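Tea or coffee stain on a bamboo cutting board – will it come out?

Posted by Fesska

Hello everyone, and thanks in advance for your patience, I do tend to go on a bit! I have a light bamboo cutting board with a metal handle on one side. It mostly gets used for lemons and for setting drinks on.

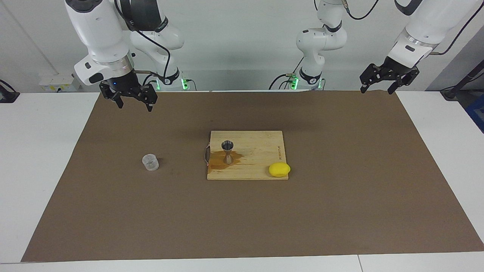 The bamboo board on its brown mat, with a glass cup

I'd like to get it clean before company comes, and I don't want to ruin the lettering. I bought sandpaper in 60, 100 and 300 grit and I'm a little scared of all three. Where would you start?

Uleo

Oh, don't sand yet, please! Bamboo is more forgiving than people think. Sprinkle baking soda over the mark, squeeze half a lemon on top and rub gently along the grain with a soft cloth. Leave it ten minutes, wipe with a damp cloth and stand the board on its edge to dry overnight. Mine had a coffee ring from September until almost Christmas, and two rounds took most of it away. And do put something underneath while you work – a mat wipes down so much easier than a white tabletop.

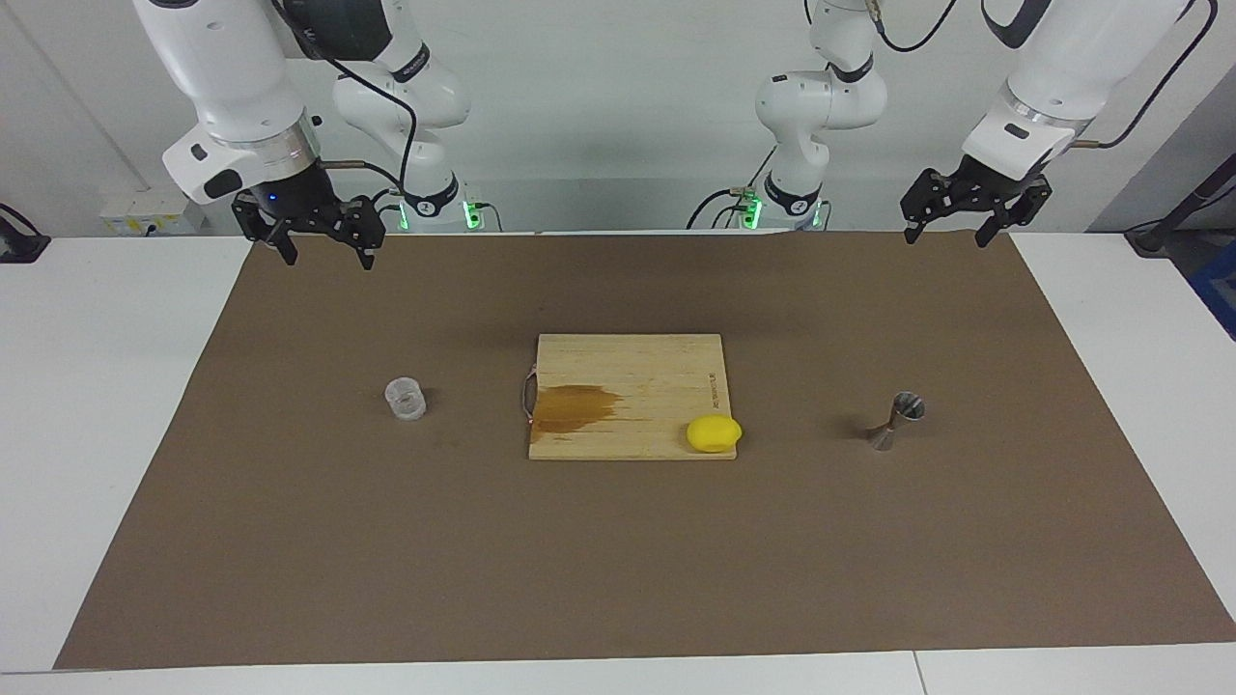
Kang

Dishwasher works fine for me.

Ato

I'd be careful with the dishwasher, with all respect to Kang, as mine split right down the middle after one cycle. Uleo's lemon trick is the way to go. A brown mark that has gone into the surface, next to a metal cup especially, can take several tries,

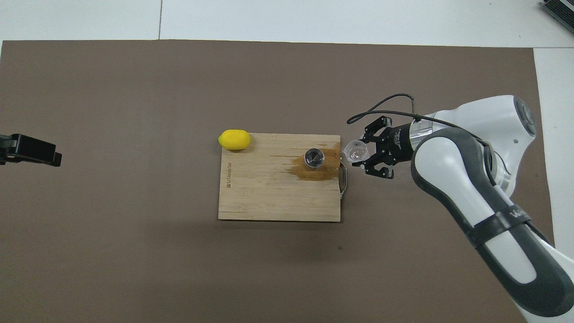
so give it a few evenings before you reach for the 300 grit. If you do end up sanding, stay well away from the engraved text, go lightly, and rub in a little food-safe mineral oil afterward. The 60 can go back to the store.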